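Support > Fluleck Tabletop Arm > Set-Up Guide > Section 6: Household Chore Trials

November 24, 2022
By the Modevo Documentation Office

6. Running the Mug Pick-Up Trial in Simulation

6.1 Purpose

Owners frequently ask whether the arm is ready to clear a table or empty a dishwasher. Modevo does not yet approve it for unattended kitchen work. The trial in this section covers one small part of such a chore, the lifting of a single item, and must be completed in the Vallejo simulator before any real dishes are used.

6.2 Before You Begin

1. Install the Vallejo simulator and open the task named "Single Item Lift."
2. Load the Erkex grasp planner. Confirm that the status line reads READY.
3. Set the number of attempts to 40.
4. Set the finger speed to Low.
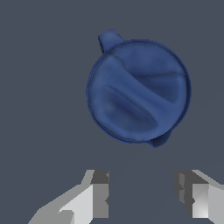 Note: The planner was prepared on 3,781 simulated lifts. Results for items outside that set, such as stemware and lidded jars, should be treated as unknown.

6.3 Procedure

1. Select Home and wait for the arm to stop.
2. Select Open Fingers.
3. Select Approach. The arm moves to its waiting position over the item.
4. Check both camera views before continuing. If either view fails to load, select Stop and return to step 1.

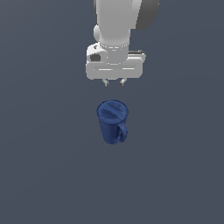

The choice of grasp is left to the planner unless Manual Grasp is turned on. In manual mode, the operator must pick a contact point on the item and confirm it. With the gripper open above the mug and the handle out to the right side, as at this stage, a rim grasp and a handle grasp are both offered in the menu. Choose the rim grasp for the first set of attempts.

5. Select Lower, then Close Fingers.
6. Select Lift. Hold for 6 seconds.
7. Save the log and repeat until all attempts are complete.

CAUTION: A passing score in simulation does not show that the arm can handle wet, hot, or filled mugs. Do not place hot liquids within reach of the arm at any time.

6.4 Reading the Result

A score below 67 percent requires the planner to be reloaded and the trial repeated. Owners with a passing score may proceed to Section 7, which covers supervised trials with unbreakable cups. Loading a dishwasher rack remains outside the approved uses of this release.

Shares: 6 | Comments: 0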